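How to Get a Shelf's Worth of Programming Ebooks Onto Your Phone Without Losing Your Mind

If you learn Android development the way most of us do, you own far more books about it than you have read. They arrive in bundles, in half-price sales, in the occasional moment of self-improvement at 1 a.m. Mine had reached 431 files in a downloads folder, and 2 of them were open. One was a cookbook.

This tutorial gets them into one library on your phone, sorted, searchable and synced. It uses Jukska, a free reader with decent handling of code listings, and Vaton, the desktop organizer that feeds it. You can swap in other apps, but the menu names will be different and you'll have to do your own grumbling.

What you need

A phone with some free space
A computer with Vaton installed
Your ebooks, in EPUB or PDF, without copy protection
An evening, or a very slow lunch

Step 1: Put everything in one folder

Make a folder called Inbox and copy every ebook you own into it. Copy, don't move. You will do something silly in Step 3 and want the originals back.

Open Vaton, choose Library > Import, and point it at Inbox. Leave "Skip duplicates" checked. My 431 files dropped to 385, which tells you how often I had bought the same introduction to Kotlin.

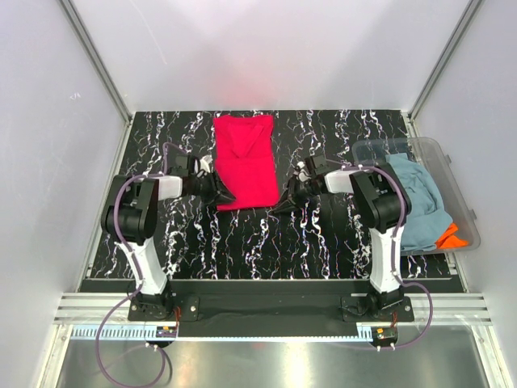 Once the import finishes, click the Format column to sort by it. Where you have both an EPUB and a PDF of the same title, keep the EPUB. PDFs are laid out for a sheet of paper, and reading one on a phone is like mowing the lawn through a mail slot. The exception is anything full of diagrams, where the EPUB version tends to shrink them to the size of a stamp.

Step 2: Fix the titles

Publishers name files as though you were going to guess the contents for a prize. Select everything, right-click, and choose Fetch Details. Vaton looks up each book and fills in title, author and year.

Work in batches of 100 or fewer. Larger batches time out, and the error message is a gray box containing the word "Error."

Check the results before you accept them. It decided my guide to Android fragments was a book on pottery.

Step 3: Tag by what you'll look for

Resist the urge to build a grand system. I had tags for API level, for skill level, and for mood. Now I have these:

reading
reference
someday
outdated

Be brutal with the last one. If a book opens by walking you through setting up Eclipse, thank it and tag it. Don't delete anything yet; old books still explain databases perfectly well.

Step 4: Send it to the phone

In Jukska, open Settings > Sources > Add Desktop. The app shows a code. Type that into Vaton under Devices, and make sure both machines are on the same Wi-Fi network. If the code is rejected, check for a VPN on the phone. I spent most of an afternoon reinstalling things before I checked for a VPN on the phone.

Choose which tags to sync. Start with "reading" only. Syncing "someday" will fill your storage and make you feel bad.
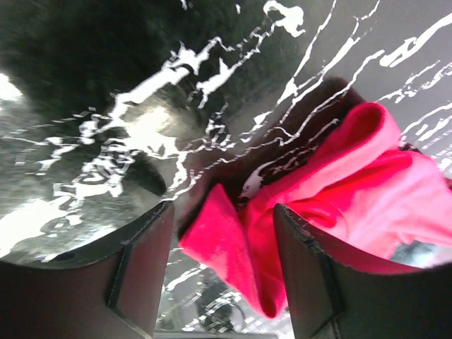

Pink towel between two dark gripper fingers.

Step 5: Make code readable

Go to Display > Code Blocks and change three things. Turn off "Justify text," which spreads a line of Java out like a ransom note. Turn on "Scroll sideways" so long lines stay whole. Set the code font one size smaller than the body font.

Night mode has its own code colors, and the default comment color is dark gray on black. Change that too, unless you never read comments, in which case I have probably worked on your code.

Step 6: Back it up

In Vaton, File > Export Library writes the whole thing, tags included, to a single archive. Put it on another drive. Highlights made on the phone are only included if you sync first, so press Sync, wait for the check mark, then export.

Troubleshooting

Covers are blank: tap and hold the book, then Rebuild Cover.

A book shows up twice on the phone: remove both copies in Jukska, then sync again.

Search can't find a word you know is there: the PDF is a scan. Vaton can run text recognition on it under Tools, overnight, with the fan at full blast.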